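What We Threw Away: A Month of Cups and Bottles at Okcombe

Project report, Intro to Environmental Studies
Group: Tainá Araújo, Natanael Lopes and me, Shanthi Uddin

So our project started because of an argument in the lunch line. Natanael was sure that most of the plastic on our campus came from water bottles, and I was just as sure it was the iced tea and bubble tea cups, because I buy way too many of them myself. Tainá said we should stop yelling and count. That became our topic, and our instructor, Aparecida Figueiredo, signed off on it the same afternoon (she did make us narrow it down, our first plan had the whole town in it).

The question we ended up with was pretty simple. Which single-use drink containers get thrown out at the Okcombe student building, and how many of them land in the right bin?

We picked 6 bin stations on the ground floor. Each one has a trash side and a recycling side. Every school day in June, after the lunch rush, we put on gloves, pulled out the drink containers and sorted them on a tarp behind the loading door. Anything with liquid in it got poured into a bucket first. Please do this if you ever try it yourself! On day one we skipped the bucket and my sneakers have never recovered.

We used four groups: plastic bottles, plastic cups, paper cups and cans. Lids and straws we left out, which I kind of regret now. They were all over the place and half of them had come off their cups already, so we couldn't decide if a cup and its lid were one thing or two. Tainá wanted to weigh them separately. We didn't have a scale that could handle something that light, so that idea died.

By the end we had 774 containers. Plastic cups came out on top, then bottles, then paper cups, with cans way behind. So I won the argument, although Natanael would like it written down that on the two hottest days bottles were ahead. Fine, it's written down.

What surprised me more was the sorting. Bottles were mostly in recycling, where they belong. Cups were all over. I'd find one in the trash and its twin in the recycling at the very same station, and it looked like people were just guessing. And I get it, because the sign over the bins shows a bottle, a can and a newspaper. There's no cup on it at all. If you're standing there with a drippy cup and a class in two minutes, you're going to go with whichever hole is closer.

We also did a short survey with 30 students. We asked them where a plastic cup should go, and 15 said recycling. The rest said trash or that they had no idea. One person told us he always puts his cup on top of the bin so somebody else can decide. We wrote him down under "no idea."

Then we talked to Josué Trindade from building services, who was really nice about us making a mess near his door. He explained that a cup with tea and ice still in it can ruin a whole bag of paper, so his crew sometimes has to toss the bag. He'd rather see an empty cup in the wrong bin than a full one in the right bin. I had never thought about it that way and it changed what we recommend.

What would we suggest? First, a new sign with a cup on it. Second, a place to pour out your drink next to the bins, even just a bucket with a strainer for the ice. We asked at Pilon, the coffee counter, if they'd give a discount for bringing your own cup, and the manager said maybe next fall. We'll keep bugging them.

Some stuff we'd do differently. One month isn't long, and June is iced drink season, so winter would probably look really different, with a lot more paper cups. We also only checked after lunch, so we missed the whole morning coffee crowd. And there was one Friday when the bins got emptied before we showed up, so that day is a blank in our table. We left it blank and didn't try to fill it in with an average.

Tainá is going to keep the count going next semester with whoever wants to join, and she already has a scale picked out for the lids. I'm in, but I'm bringing old shoes.

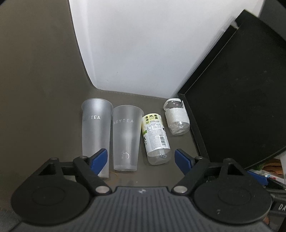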